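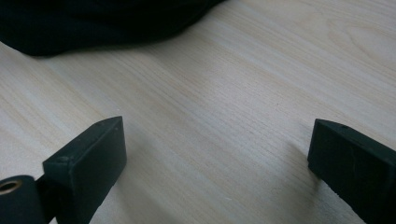
3.2 Tabletop surfaces and the placement of soft items

Figure 2. A light-colored wooden tabletop with dark fabric lying at its far left. The grain runs in close diagonal lines and opens into an oval swirl toward the upper right.

The second part of the study deals with the surface itself. In Section 3.1 we treated the table as a plain area on which things are set down, and measured only how much of it was covered. Several participants objected to this in the pilot. They said that where they put a bag or a sweater depended on the table, and that they avoided some parts of it. We therefore went back to the tables and recorded their surfaces before looking at the objects again.

Tables were recorded in homes in two towns, Lullholm and Cutbridge. A total of 179 tables were visited. Two were dropped because a cloth was fixed over the whole top, which left 177 for the analysis. For each table we noted the color of the top, the direction and figure of the grain, the finish as judged by eye and by touch, and any marks. We did not try to tell solid wood from veneer in the home. Edges were often painted or covered, and asking the owners gave answers that could not be checked.

Grain was sorted into three groups. In the first, the lines run straight and parallel over the full top. In the second, the lines bend around one or more long centers, giving the loops and ovals often called cathedral figure. The third group holds tops with no grain that can be seen from standing height, either painted or too dark to read. Many tops fell between the first two groups. The table in Figure 2 is one such case: the lines bend around a long center in one area and straighten out again along the right side and lower middle. Following the rule set out by Brunetti for floorboards, we placed a top in the second group if a single full loop could be traced with a finger.

Color was harder to settle. A pale top does not have one color. Streaks of tan lie over a lighter base, some bands lean toward pink or honey, and where the light falls on them they can look almost white. Two coders working from the same color card agreed on the general class (pale, medium, dark) for most tables but often disagreed on the nearest chip. We report only the general class. Readings were taken by daylight where possible, with ceiling lights off - a rule we could not always keep in kitchens without a window.

Marks were recorded by size and place. We counted rings, scratches, dents, and specks, and set the lower limit at what a coder could find without bending down. Very small specks, such as the one just right of center in Figure 2, are below that limit and were left out of the counts. This matters mostly for the pale tops. A speck that would be lost on dark oak is easy to pick out on a cream-colored surface once it has been noticed, and owners of pale tables named more marks than our coders did.

Soft items were then recorded as they lay. By soft items we mean clothing, bags, cloths, and anything else that does not keep its own shape on the table. Baldursdóttir groups these with "loose things" in her work on hallways, together with keys and mail, but on a tabletop the two behave differently. Keys and mail lie flat and can be pushed together. A rumpled garment takes up more room than its owner expects, and its outline changes each time it is handled. We measured the outline as found, including any part that ran past the edge of the table or the edge of the recorded area.

Dark fabric on a pale top was the easiest pairing to trace. The lower contour in Figure 2 is clear against the wood, although the soft shadow beneath it darkens the grain and can add to the measured area if it is read as cloth. Coders were told to follow the fold and leave out the shadow. The reverse problem came up with dark tops, where folds in black or navy items were lost altogether and the outline had to be felt by hand.

When it was not possible to say what a soft item was, we did not guess. A bundle of dark cloth may be a bag, a jacket, or something else, and lifting it to find out would have changed the outline. These items were entered as "textile, type not known" and kept in the area totals, but they are not part of the comparison by type in Section 4. The item in Figure 2 is entered in this way.

Each table was divided into 5 zones, one at each corner and one in the middle, with the middle zone drawn as an oval that touched none of the sides. An item was assigned to the zone that held most of its area. Items that ran along one edge, taking in a corner and a good part of the side, were assigned to the corner. We considered adding side zones and tested this on the Cutbridge tables, but the agreement between coders fell and the extra zones were dropped.

No attempt was made to record how long an item had been in place. Owners were asked in a short form, and their answers are used in Section 5 only.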